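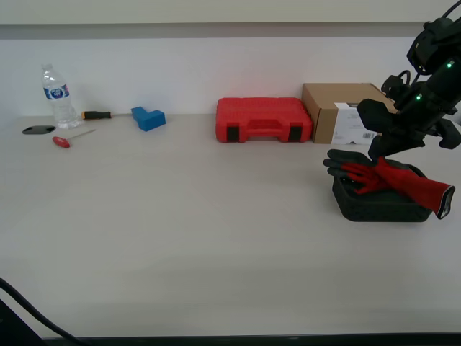
How long does it take a new member to record their first usable demo?
Most people manage one inside their first club evening, if they stick to the glove task and leave the hex key for another day.

# Weltach tabletop demos

Posted in May by Hicham Belhaj
7 comments | 2 shares

Hi! I look after the recordings for the Weltach robotics club, and this card covers the tabletop set we've been building up all term. Marius Bucur wrote the loader (and most of the swearing in the commit messages is his too). If you've come for the driving code, that lives in the Druvora repo. We only keep recordings and notes in this one.

## What's in it

Roughly 800 demos, each one a person driving the arm by hand through a short job. You get the camera views, the joint positions, the gripper opening and a one-line instruction typed in by whoever was driving. Spelling in those lines is all over the place and I've left it alone, so expect "screw driver", "glvoe" and one very long one about biscuits.

The objects stay much the same from run to run: work gloves, a black basket or tray, a blue stepped block, a screwdriver, a T-handle hex key, a water bottle, a red case and a cardboard box. I like the blue block best for beginners. It's got proper flat sides and it's easy to tell when you've lined up badly, whereas a glove will let you grab it almost anywhere and then sag in some new direction! 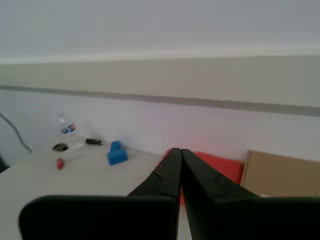
## Using it

Unzip the lot into a folder called tuma (the loader looks for that name, sorry, it's on the list) and then:

- run check_files.py first
- open one demo in the viewer before you start any training
- keep the held-out folder out of your training runs, please
- read notes.txt for the runs you're using

The first 300 demos were saved with the old gripper scale, where 0 means open. Everything later has 0 as closed. Marius's loader flips the old ones for you, but if you read the raw files yourself you'll need to do it by hand. I lost a whole evening to this.

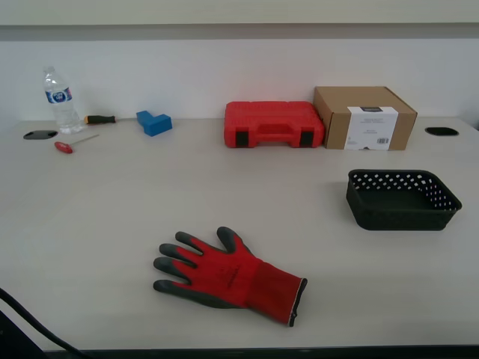 *Glove and basket layout, with the tools along the back.*

## Known problems

The white table and white wall are hard going for the depth camera, and the clear bottle is worse. Anything involving the bottle should be treated as a bit of a gamble. Thin metal shafts fade out in some views as well.

Failed grasps are kept in and marked "miss". Some drivers marked a slow, ugly pick-up as a miss and others didn't, so don't read too much into the rate.

We've also only got left-to-right versions of the block task so far. Carrasco, our second set, will have both directions once we've sorted out disk space.

Spotted a wrong label? Open an issue with the demo number in the title and I'll fix it after the next club night.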